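November 2024
By Perihan Güler
Print this page | E-mail this to a friend

Three hours inside the Gorstead rumor shop

The open day at Gorstead was advertised as "a look behind the headlines," and I went in with low hopes. Gorstead runs a string of political websites out of a former shoe warehouse on the edge of Jarkalbridge. You have seen its work even if you don't know the name. Your uncle forwards it. The headlines are mostly capital letters, and the villain is always somebody who left office years ago.

Visitors signed in at a folding table and got a sticker and a brochure. The brochure said Gorstead published 2,111 stories last year and that every one of them was "reviewed." I asked the woman at the desk who did the reviewing. She said that would be covered on the tour. It was not.

Our guide took us first to the headline room, a long office with blinds on one side and a big screen on the other. The screen showed stories going up and down a list as people clicked on them. A story about a senator's secret second family was at the top. I asked where the family was supposed to live. The guide said the piece was "labeled as commentary." I looked it up on my phone and found the label at the very bottom, in gray, under the ad for knee braces.

He was pleasant, I'll give him that. He kept saying the readers are smart and know what they're getting. Maybe some do. I read the comments under the senator story while he talked, and the people writing them wanted the man arrested.
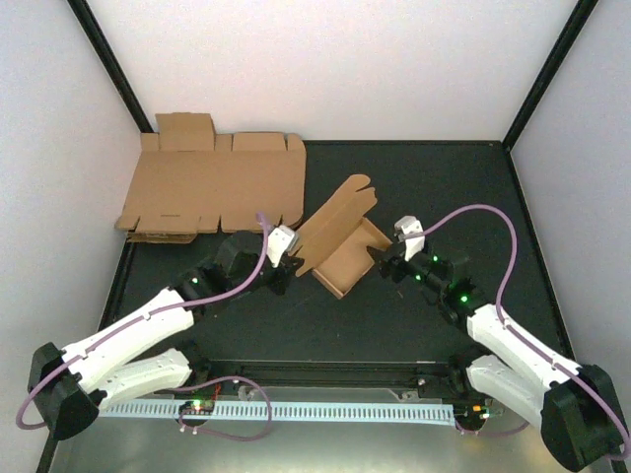
Then came the talk on corrections, which I had driven two hours to hear. Gorstead says it received 1,273 complaints last year and fixed 27 stories. A slide called this "a strong accuracy record." You could read those numbers another way, and a man in the second row did, out loud. The speaker answered that most complaints come from people who don't like the politics. He had no figures for that. He also could not say whether a fixed story gets sent back out to the people who saw the bad one, and when I pressed him he moved on to newsletters.

The newsletters are where the money is, as far as I could tell. They share a mailing list with Lurnuver, a fundraising outfit that sends those messages telling you your membership will lapse at midnight. I have never joined anything of theirs and mine has lapsed twice since August. The guide described the arrangement as a partnership. I asked who owns Lurnuver and he told me he was "on the content side."

Lunch was sandwiches. The coffee was good.

The last hour was a panel with Bahrami, a small firm hired to rate the sites for trustworthiness. Gorstead came out well. Bahrami's method is a survey of 509 readers, and I had to ask twice before anyone said how they were found: through a link in the newsletter. So people who already open the mail say they trust the mail. The moderator called for a round of applause and a few of us sat that one out.

I did learn something about how fast it all moves. One writer told me she does eleven stories on a normal shift and has never phoned anyone for any of them. She said it without shame, and I liked her more than the guide. She used to cover school board meetings for a paper that closed.

There is another open day planned for spring. Parking is free, but the lot behind the building floods, so use the street. Bring your own questions and write down the answers, because the slides are not handed out – I asked.

Print this page | E-mail this to a friend

Contact us | Copyright Perihan Güler, all rights reserved | Back to top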